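## Questions parents ask us at Kulluswood

**My child is three and has started lying. Is this a problem?**

It's a milestone, though you won't find it on the growth chart. A small child who says the dog drew on the wall has worked out that you don't know everything. Stay calm, say what you saw, and hand over the sponge.

**What age do you start at?**

The parent and child mornings take children from 18 months. The talking circle is for ages four to 6, and we do mean talking. Ronja Sundqvist runs it and has heard every fact about sharks.

**Should I make my daughter say sorry?**

You can make her say the word. Meaning it takes longer. Hülya Dönmez, who leads our evening group for parents, suggests asking "What could you do to help him feel better?" and then waiting. The wait is awful. Bring a coffee.

**How do I answer "why" for the forty-sixth time before breakfast?**

The record reported to us is 46, set by a boy whose father had mentioned gravity. Try "What do you think?" once or twice. After that, "I don't know, let's find out later" is a respectable answer, provided later does come around. They remember.
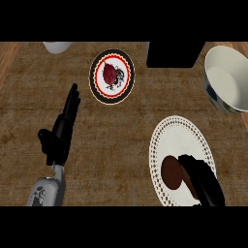 **Do chores count as character building?**

We think so, but don't tell them that. Give a young child one real job — matching socks, feeding the cat — and accept that the socks will be wrong. If you redo the job while they watch, you've taught them something else.

**My parents say I'm too soft. Are they right?**

We don't take sides, especially in September, when everyone's grandparents come to the open morning. Bülent Akyol does run a session for grandparents and it's always full. They say you should have called more.

**Is there reading to do before the first meeting?**

No. There are 1,000 books on raising kind children and you're tired. Come at 6 p.m., sit wherever you like, and leave when you need to.

**Can I bring the baby?**

Yes. Babies are excellent listeners and rarely interrupt with advice.

**Who do I contact about a place?**

Ask for Serpil Kılıçarslan at the front desk. Mornings are best.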